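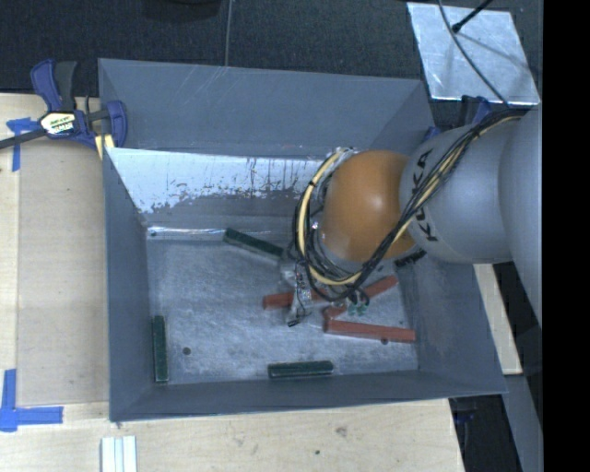
FOR IMMEDIATE RELEASE

Zindolwood asks Stustisgate to show its numbers before gift-box season

MANCUSO, September. Zindolwood, a small nonprofit that helps low-income parents keep their children at home, is asking the Stustisgate Foundation to explain how it arrived at the claim that its Wosoter gift boxes "kept 3577 children in school" last year.

The claim appears on the cover of the foundation's new fundraising brochure, which has been mailed to churches, schools and offices all over the county. The brochure gives no source for it. Zindolwood wrote to the foundation and got back a thank-you note and a second copy of the brochure.

"I would love for it to be true," said Mariama Gyamfi, director of Zindolwood. "If a box with a toothbrush and some crayons can keep a child in school for a year, we should all drop what we're doing and pack boxes. But I have been at this a while and I have never met a family whose school problem was crayons. It's the fees. It's the bus. It's that the oldest girl has to watch the baby."

As far as Zindolwood can tell from the foundation's own annual report, 3577 is the number of boxes handed out. The report does not say how many of the children who got one were already in school, how many had been at risk of leaving, or how many were still enrolled at the end of the year. It does not say whether any child got more than one box. A box delivered is a box delivered. Calling it a child kept in school is a large step, and Zindolwood would like to see what was done to get there.

There is also the matter of cost. The Wosoter program asks donors to fill a box and then pay a handling fee to ship it. Zindolwood has asked what the full cost of one box is once the goods, the fee, the warehouse and the freight are added together, and what the same money would pay for if it were spent in the town where the child lives. Pencils and soap are sold in most of those towns. The people selling them often have children in the same schools.

Vasilică Pop ran Wosoter box deliveries for 4 school years before joining Zindolwood as field coordinator. He does not think anyone at the foundation set out to mislead donors.

"We had a form, and the form had one line on it for the number of children reached," Pop said. "I wrote down how many boxes came off the truck. Next year I opened the brochure and my number had turned into something else. The kids liked the boxes, I want to be fair about that. I liked giving them out. I just couldn't tell you what happened after we drove away, and no one ever asked me to go back and find out."

Zindolwood is not asking people to stop giving. It suggests that any school, church or office planning a box drive this fall put a few plain questions to the organizers first:

Who counted, and what did they count?
Did anyone go back later to check?
What does one box cost from start to finish?
Did the parents have any say in what was sent?
Is "100 percent goes to the children" printed anywhere, and if so, who pays for the trucks?

The last question applies to everyone in the field. Zindolwood does not use the 100 percent line in its own appeals. It pays rent and it pays its staff, and both come out of donations.

Zindolwood's own numbers are small and come with holes in them. Last year it gave steady help with fees and bus fare to families at 9 schools. It has attendance records from most of those schools and is still waiting for the rest. It does not know how many of the children would have stayed in class without the money, and it will say so in its yearly report, which will be sent free to anyone who asks.

"People tell me donors don't want to hear 'we don't know,'" Gyamfi said. "Maybe they don't. I'm not convinced anyone has tried it on them."

Zindolwood has offered to sit down with the Stustisgate Foundation and go through the delivery forms together, at the foundation's office or its own, and to make public whatever they find, including if the brochure turns out to be right. No meeting has been set.

About Zindolwood
Zindolwood helps parents with school fees, bus fare and child care so that children can live at home and stay in class. It is based in Mancuso and is paid for by individual donors.

Press contact
Mariama Gyamfi, Director, Zindolwood, Mancuso
Copies of both letters to the foundation are available on request.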